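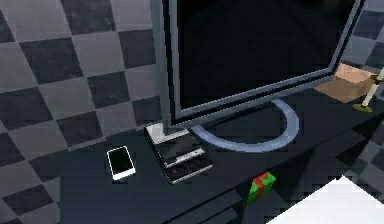 Friche d'Altby : ce que contient le dossier d'enquête publique

J'ai fini de lire le dossier de reconversion de l'ancien dépôt militaire d'Altby, mis en ligne par la commune en mars. Il compte 892 pages, annexes comprises, réparties en 12 fichiers dont l'ordre ne suit pas celui du sommaire. Je note les points qui me paraissent utiles avant la réunion publique, fixée à 18 h 30.

Le périmètre

Le plan retenu couvre 143 hectares. La version présentée l'an dernier excluait la bande nord, le long de la route de Fillby – elle y figure désormais, sans que la notice signale le changement. Il faut comparer les deux plans de zonage pour s'en apercevoir. La bande est classée en zone d'activité, hauteur maximale non précisée.

L'usage

Le conseil devait choisir entre un centre d'hébergement temporaire, prévu pour 2 000 places, et un parc logistique. La délibération ne tranche pas. Elle autorise le maire à « poursuivre les échanges » avec l'État sur le premier point et confie l'étude du second au bureau Studia. Les deux hypothèses reposent sur la même estimation de trafic, alors que les horaires et les types de véhicules n'ont rien de commun.

La dépollution

Le rapport Śliwiński (annexe 7) relève des hydrocarbures sous les anciennes cuves. Les sondages s'arrêtent à trois mètres. La nappe se trouve plus bas et aucun piézomètre n'a été posé côté Fillby. Le coût des travaux est renvoyé à une phase ultérieure, de même que leur répartition entre la commune et le ministère.

Observations

Le registre électronique n'accepte qu'une pièce jointe par envoi, au format PDF. Les contributions par courrier sont à adresser en mairie, à l'attention du commissaire enquêteur. J'ai déposé deux questions, l'une sur la bande nord, l'autre sur la profondeur des sondages. J'ajouterai les réponses à la suite de ce billet quand elles seront publiées.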